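Traleditz 529 desktop vinyl cutter — Section 2: Loading and first cut

Read before you plug in. Takes a few minutes, saves a sheet of vinyl.

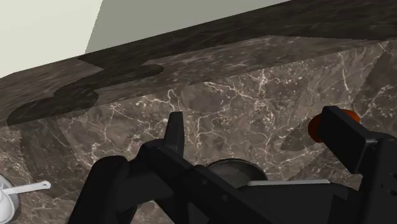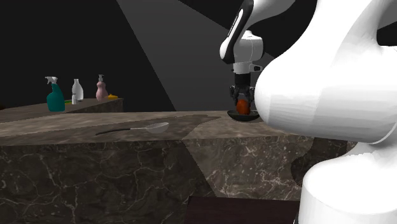 1. Power off. Lift both pinch rollers with the rear lever.
2. Slide vinyl in from the back, shiny side up. Line up the left edge with the ruler.
3. Lower the rollers. Both must sit on the vinyl, not on the bare bar.
4. Blade in holder, tip barely showing. Tighten the collar by hand — no pliers.
5. Power on. Wait for the carriage to park on the right.
6. Set speed to 200, press TEST. Cuts a small square.
7. Peel the square. Backing scored thru? Less blade. Won't lift? A bit more pressure, test again.

CAUTION: Fingers out of the carriage track when the light is green. Blade is sharp even when it looks dull.

Note: card stock needs the sticky mat and the 60-degree blade, see Section 4. Dont use the vinyl blade on card.

Still skewing? Email Rekha Mathew at Drallside support, with the serial number.

We use cookies to remember your language. OK / Settings
© 2019 Drallside — Contact — Back to top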